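How do I sort a dining table that has become the dumping ground?

Posted by Clodagh Dolan, September 16, 2022

Our table collects everything. Tissues, plastic bags, a mug or two, water bottles along the wall, and one plush toy that nobody has put away since May. I cleared it twice this month and both times it filled up again. I have 30 minutes in the evening at most. What order would you do it in? I don't want to buy storage, we have enough of it.

Triin Rebane

Trash first. Take a bag around and pick up used tissues, empty packets and crumpled plastic. Then dishes to the sink. What is left is the real stuff, and it is usually less than you thought.

For that I use one shallow cardboard box, the kind baby food or snacks come in. Anything that lives in another room goes in the box, and the box gets walked around the house once. Don't cut the sides down, and don't use a deep one or things sit at the bottom for weeks. Soft toys I do last, after a quick look at the seams and a brush if the plush is matted. Our table on a normal evening, box at the back:

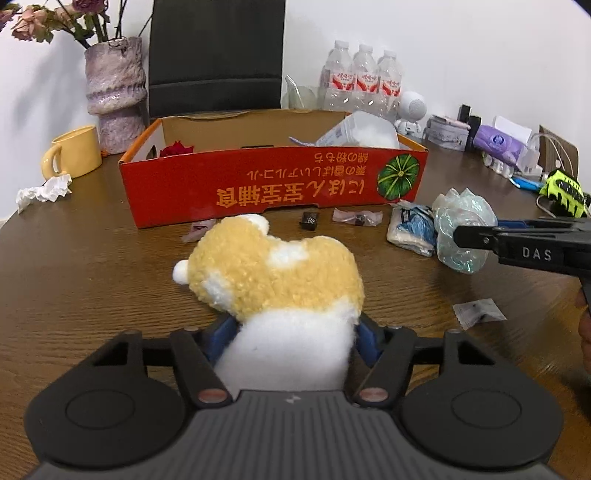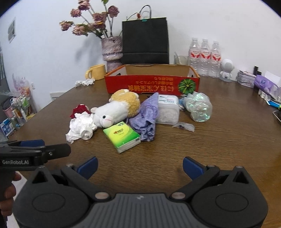

If there is a container with a lid that is still in use, close it and give it a fixed spot. Same with pocket tissues. I keep mine in the drawer under the phone charger. Flowers and anything decorative can stay against the wall, but only there. Wipe the table once the front half is clear, then stop. You can do the back on the weekend.

Tomás Gilmartin

just get rid of half of it

Senan Moriarty

Agree with Triin on the box, but ours turned into a second dumping ground. We now empty it on the same night or it goes out with the recycling. Also, a cloth left on the table attracts more things on top of it, so fold it and hang it up. Paper bags with handles are fine for returns if you put them by the front door.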